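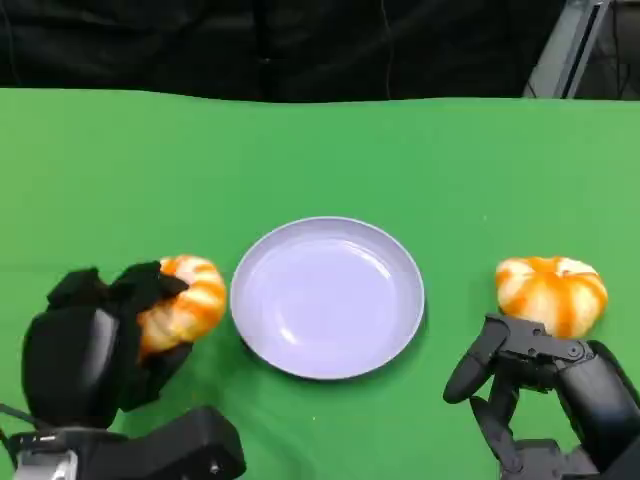

What has to be ready before a series marathon goes to air?
Every episode file, in the right order, with its captions, its rating card and its break times already checked against the log. A marathon that starts with one of these missing tends to stay one step behind all night.

PRE-AIR INSPECTION CHECKLIST: SERIES MARATHONS AND CATCH-UP SPECIALS
Illier channel, master control and scheduling
Comments are from the January inspection, done ahead of the two-season run of Hattar.

Mark each line OK, FIX or N/A. Write a comment for every FIX. A line with no mark is treated as not inspected.

Section A. Files and versions

A1. All episode files are on the main playout server.
OK. All present by 4:30 p.m.

A2. All episode files are on the backup server, and the file sizes match.
FIX. One Season 1 episode was on the backup in an older cut with the long recap. Replaced and checked again.

A3. Episode order on the schedule matches the order supplied by the distributor.
OK. Note that the distributor's order for Season 2 is different from the production order printed on the slates. Go by the distributor.

A4. Broadcast version used, not the streaming version.
FIX. Two files carried the streaming end credits, which run longer and have no squeeze area. Broadcast versions requested from Sistell and received the same afternoon.

A5. Catch-up special is the final approved version.
OK. The first delivery still had temporary music under the opening. Make sure nobody restores it from the archive folder.

A6. Head and tail of each file played by a person.
OK. Played through the first minute and the last minute of each. The automatic check passed a file last year that had a frozen last shot, so the manual check stays on this list.

Section B. Picture and sound

B1. No black or silence longer than 3 seconds inside a program segment.
OK, with a comment. There is a deliberate silence in the Season 2 opener, after the chapel door closes. It will set off the alarm in master control. The shift log has the timecode.

B2. Loudness is level from episode to episode, and between program and promo.
FIX. The promos were clearly louder than the quiet scenes in Season 1. Promos were remixed. The episodes were left alone.

B3. Dialogue is in the correct channel.
OK.

B4. Channel bug does not cover on-screen titles or subtitles.
FIX. Place names in Season 1 come up at lower right, directly under the bug. Bug moved to upper right for the whole run. Please don't move it back between seasons.

B5. Flashing content reviewed.
OK. The fireworks sequence passed. The thunderstorm in the catch-up special was darkened by the producer before delivery.

Section C. Captions and description

C1. Caption file attached to every episode.
OK.

C2. Captions in sync at the start, middle and end of each episode.
FIX. Captions drifted late in one episode after the second break. The caption file had been made for a version with different break lengths. A new file was ordered and has been checked at five points.

C3. Character names spelled the same way in both seasons.
FIX. Season 1 and Season 2 were captioned by different houses, and the steward's name has two spellings. Season 2 spelling used throughout, as it matches the credits.

C4. Foreign-language lines show burned-in subtitles only once.
OK. Captions were doubled over subtitles in the test run. The setting was corrected before this inspection.

C5. Audio description track present where the schedule says it is.
FIX. The catch-up special was listed with description but was delivered without it. The listing has been changed. If the track comes in before air, change the listing back.

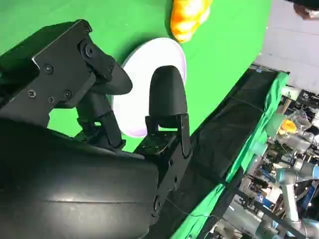

Who signs off a late change to the running order?
The scheduling lead on shift signs it, and master control countersigns once the new log has loaded on both servers. A change agreed by phone still needs both signatures before the next break.

Section D. Breaks, promos and ratings

D1. Break times match the log for every episode.
OK. House number 712 had its third break placed in the middle of a line. Moved to the scene change just before it.

D2. Rating card appears at the start of each episode and after the break where required.
FIX. Missing from the first overnight episode. Added.

D3. Promos do not give away story points from episodes still to come.
FIX. The Season 2 promo shows who is wearing the ring. Hold it until the Season 1 finale has finished. The general promo can run in its place.

D4. "Coming up next" graphics name the right episode.
OK. These were checked one by one against the log. Two titles are nearly the same, so read the whole title.

D5. Sponsor billboard for Flutilon plays at the start and end of each block.
OK. The contract calls for the short version overnight. The long version should come off the server list after 11 p.m.

D6. No competing sponsor in the same break.
OK.

Section E. Rights and listings

E1. Broadcast window covers the full run, including repeats.
OK. The window closes at the end of the month. The second repeat falls inside it.

E2. Music cleared for the catch-up special.
OK. Cue sheet is on file. The song over the closing montage is cleared for broadcast only, so the special can't go on the website in this form.

E3. Clips from the behind-the-scenes footage cleared for promos.
FIX. Still waiting on one clip from the costume workshop. Promo edited without it for now.

E4. Program guide shows the correct start times and episode descriptions.
FIX. The guide still had last season's description for the opener. Corrected text sent. It had not shown up at the time of writing, so check again before the evening shift ends.

Section F. Master control on the night

F1. Backup server running in step with the main server.
OK. Switched over and back in rehearsal without a visible jump.

F2. Standby program loaded in case of a failed file.
OK. The palace gardens documentary is loaded. It has no breaks, so the log must be adjusted if it goes to air.

F3. Contact sheet posted at the desk and up to date.
FIX. The after-hours number for Sistell was out of date. New sheet printed.

F4. Storage on the recording server below the warning level.
OK. Old test recordings deleted. If the drive reaches 100 percent the compliance recording stops without an alarm, so look at it at every shift change.

F5. Handover notes read and initialed by the incoming shift.
N/A at time of inspection.

Open items
E3, costume workshop clip: waiting for clearance.
E4, guide text: sent, to be confirmed.
C5, description track: may still arrive.

All other FIX lines were corrected and inspected a second time. Keep this sheet with the program log until the second repeat has aired, then file it with the cue sheets.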